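The Green Box

Ratree Thongsuk allowed two evenings for her mother's jewellery. The flat in Plekville had to be handed back at the end of August, and the furniture had already gone. She had a desk lamp, a roll of labels and the list.

The list was her mother's work. Tassanee Thongsuk had been a stores clerk at Thammasiri until she retired, and she had gone on keeping stores at home. Each item had a line: description, date acquired, location. Location meant a position in the box. There was a column for condition, in which she had mostly written "fair".

Ratree started with the rings. The method was simple. Read the line, find the piece, check it against the description, put it back where the list said it lived. Pieces that failed went on a tea towel to the left. By nine o'clock the tea towel held a brooch with no pin and a chain that matched nothing. 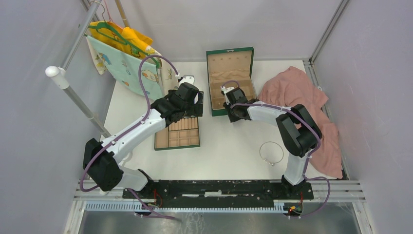 Reading time: 2 minutes

The lid had always been the difficult part. Necklaces hung from the lining at the top, and their lower ends were meant to drop into the gathered pocket underneath so that they did not swing when the lid came down. Her mother had been strict about this. A chain left outside the pocket would find its way into the clasp, and a chain in the clasp meant Esko Halonen at the repair counter, who charged by the link.

Line 260 was the last one. It read: "Earrings, pair, jade. Location: lower section, behind divider. Condition: one."

She read it again. She lifted out the contents of the lower section and felt along the tan dividers with a fingertip. Behind the rear one she found a single earring wrapped in a bus ticket.

She rang her cousin.

"The jade ones," said Jirayu. "She lost one at Chanida's wedding. She went back the next morning and looked under the tables."

"She's still got it down as a pair."

"Well, it was a pair when she bought it."

Ratree turned the ticket over. The route was the 3, out to the hall and back, and the print had faded to a pale brown. She considered the tea towel. By the rule she had set herself, the earring failed: the description said two and there was one. On the other hand the condition column had declared the shortage, and a declared shortage was a different matter - her mother would have said so at some length.

She wrapped it up again and put it behind the divider. On the list she ticked line 260, and after a moment added her initials, as her mother had at the foot of every page.

The brooch went into an envelope for Esko. The chain she tried against her own neck in the bathroom mirror. It was slightly too short. She kept it on while she lowered the lid, pressed the clasp until it caught, and wrote a label for the outside: jewellery, checked, complete.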